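Big news from our little corner of Peltgate! Anika Ferreira and I finally have numbers on the ring pickup work. We trained on 2,844 short demos, all done by people with a hand-held gripper (my wrist still hurts), and then Mitra Kazemi tried something sneaky: throw out the slowest 20 percent before training. Missed grasps dropped by almost half!
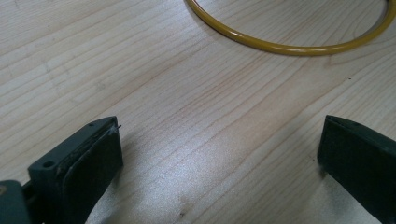

Shiny tabletops are still a pain, so that's next on my list. We'll post the Nouri code in June, once I've cleaned up my awful comments.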